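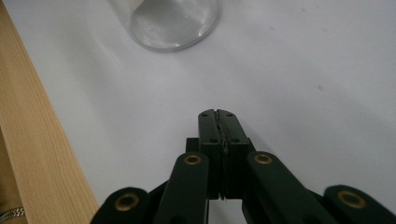 Notebook > Handheld demos > November > Glass pick and place

Started at 9:15 with the handheld gripper. Task today is the glass: approach, grasp low, lift, move it, set down, back off with the fingers closed. Same wording as the Rurnarton task sheet, so the episodes can go in the same folder as the mug set.

Calibration first. Did the open and close sweep twice. The first sweep gave a closed width that was off by 3 mm, the second was fine. Kept the second and deleted the first so it doesn't get picked up by the Gevden script, which takes whichever file it finds first.

Recorded in blocks of 30. First block went slowly. I kept approaching at the speed I'd use with my own hand, and on playback the glass is in view for very little of the reach. Second block I started farther back and came in at a steadier pace. Those look much better. If you take over this task, start with the glass near the top of the view and the fingers shut, wait a beat, then open on the way in.

Discarded 8 episodes from the morning. Most were tracking loss over the white surface, where there isn't much texture to hold on to. It gets worse when the wood drops out of view, so I tried to keep some of it in view at the start of each take. Two more were my fault, I let go of the trigger before the glass was down.

Glass is harder than the mugs for the Kyriakidis depth filter. The rim comes through in pieces and the base mostly doesn't come through at all. I turned the filter off for this set and am saving the color video and gripper width only. Noted in the metadata file under "depth: none". Please don't turn it back on halfway through a block, we did that with the bowls and had to split the set by hand.

Finger pads: the edge of the lining is getting uneven. Grip still felt OK on the glass. Will change both sides together before the next object and redo the width sweep after that.

Teleop comparison, 2:40 pm. Ran the same task on the Stiton arm with the leader handles. Slower per episode and I knocked the glass on one approach because I couldn't judge the distance from the side view. Grasp height was more even than in the handheld takes, though. Left these in a separate folder, not to be mixed in until we've trained on handheld alone.

Total in the folder is now 795 episodes, counting the mugs. Upload started before I left.

To do
- swap finger pads, redo width sweep
- vary the glass start position more, too many takes are near the center
- check whether the trainer skips "depth: none" files or crashes on them
- wipe down the surface before recording

Comments

It crashes on them. Set the depth key to an empty list and it will skip. I changed it in the mug set last month and forgot to write it up.

For the start positions, there is a sheet of random spots in the teleop folder. It works for handheld too if you measure from the edge of the wood.

Were the two early trigger releases in the first block or the second? I'm going through the second now and see one that looks like it.

Both in the first. The one in the second block is a regrasp, keep it.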